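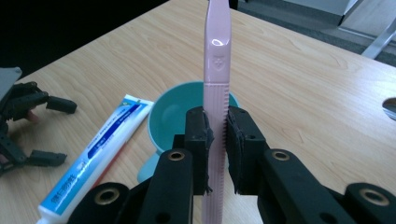
Ata da reunião de balanço do dia de portas abertas da oficina de automação Wodar
Julho de 2018

A reunião teve como ponto principal o balanço da demonstração de garras manuais feita para as escolas e para os fornecedores no dia de portas abertas. A coordenação lembrou que a demonstração foi montada com objetos de uso diário, por decisão tomada em maio, e que o posto da higiene foi o mais procurado. Os presentes concordaram que a escova de dentes cor-de-rosa, segura na vertical entre os dois dedos pretos da garra, com o copo e o tubo de pasta sobre a mesa, deve continuar como primeira tarefa do percurso. O público percebe logo o que se pretende e a explicação pode ser curta.

1. Aprovação da ata anterior
Aprovada com uma correção: onde se lia «sala de formação», passa a ler-se «sala de ensaios».

2. Visitantes
Foram registadas 559 entradas ao longo do dia, das quais 162 de alunos em visita organizada. A portaria pediu que, na próxima edição, as escolas indiquem a hora de chegada com antecedência. Dois grupos chegaram ao mesmo tempo e um deles ficou à espera no corredor. Ficou decidido passar a marcar as visitas por turnos.

3. Demonstração das garras
A equipa técnica resumiu o funcionamento do posto. O visitante pega na garra com a mão, fecha os dedos sobre o objeto, levanta-o e coloca-o no sítio indicado. Só depois se fala do braço automático e da forma como os movimentos feitos à mão servem para o ensinar. Alguns professores comentaram que esta ordem ajudou os alunos mais novos.
Foram apontadas duas dificuldades. A primeira é que os cabos finos escorregam quando o visitante aperta a garra na diagonal – acontece sobretudo com as crianças. A segunda é o desgaste do revestimento dos dedos, que tem de ser verificado antes de cada sessão. A equipa propôs ter 2 jogos de reserva junto de cada posto. Aprovado.
Discutiu-se ainda se o posto devia ter objetos mais pesados. Um dos presentes defendeu que sim, por parecer mais próximo do trabalho industrial. A maioria preferiu manter os objetos leves nesta sala e deixar as peças metálicas para a visita à linha. O assunto não foi votado.

4. Participação das empresas
A Radurau informou que pretende voltar na próxima edição, com um posto próprio de embalagem. A Wunine perguntou se pode trazer clientes fora do horário geral. A direção não vê inconveniente, desde que haja um técnico presente. Falta resposta da Pappas sobre a cedência das bancadas; a secretaria vai insistir por escrito.

5. Material impresso
Dos folhetos mandados fazer, sobraram 300. Serão usados nas visitas de outono, com uma etiqueta a corrigir o número de telefone. O texto sobre segurança nos postos foi considerado longo e será reescrito pela equipa técnica antes de nova impressão.

6. Outros assuntos
Foi pedida melhor sinalização entre a entrada e a sala de ensaios. Foi também referido o ruído do compressor, que obrigou a interromper uma das apresentações – a manutenção vai estudar a mudança para o anexo.

Tarefas
Secretaria: modelo de marcação por turnos; carta à Pappas.
Equipa técnica: jogos de reserva para os dedos das garras; novo texto de segurança.
Manutenção: proposta para o compressor; placas no corredor.

Nada mais havendo a tratar, foi encerrada a reunião e lavrada a presente ata, que será enviada a todos os participantes para aprovação na próxima sessão.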